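Subject: Re: [julus-golf] August trip, villa or hotel rooms?

On the list, 9:40 pm, someone wrote:
> Has the price changed since the spring email? I had us down
> for four rounds and the three-bedroom villa at Grollari.
> Also, is breakfast in or out? My wife is asking.

Breakfast is out. The villas have a full kitchen and the Futen grocery is seven minutes away by car, so we'll do what we did last time and split one big shop.

The price did change. Grollari now quotes $523 per person for four nights and four rounds, carts included, based on four to a villa. If you want a room to yourself, add $196. Range balls are extra on the Abou Zeid course and free on the other two.
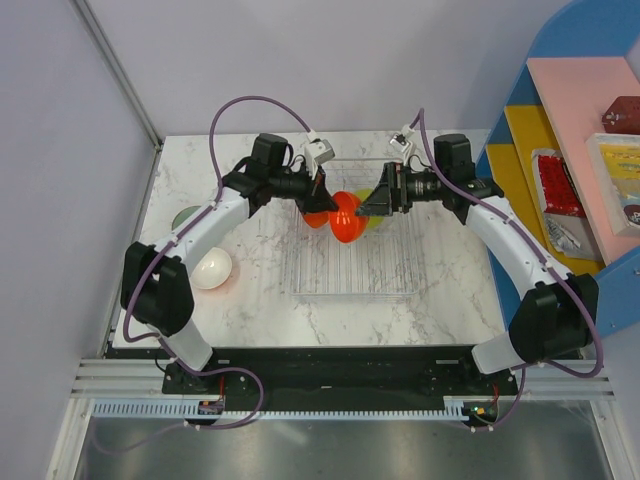 Marble-patterned tabletop, with a clear tray in the middle.

Tee times so far:

Arrival day, Abou Zeid, 2:10 pm
Second day, Futen Lakes, 8:30 am
Third day, Futen Lakes, 8:30 am
Last full day, Grollari Old Course, 9:00 am

The pro shop will hold these until the deposit is in. I asked for an earlier start on the last day and they said no – there is a member event before us.

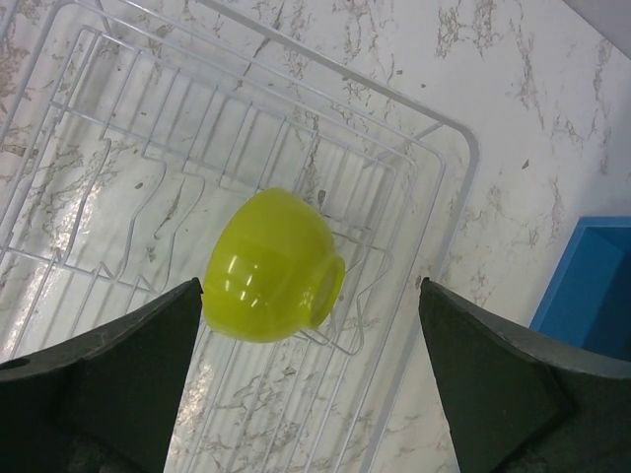
On villas, we have 37 people signed up, which is one over nine full villas. Either one more person joins a group on a sofa bed, or we take a tenth villa and a few of you get more space and pay the higher rate. Reply to me off list if you'd be fine with the sofa bed. The resort takes $7 a night off for it.

Club rental has to be booked ahead this year. Tell me left or right handed and regular or stiff shaft. Last August they ran out of left-handed sets and two of our group shared a bag for the whole trip.

Deposits go to the same account as before. Put "Julus" and your last name in the memo line.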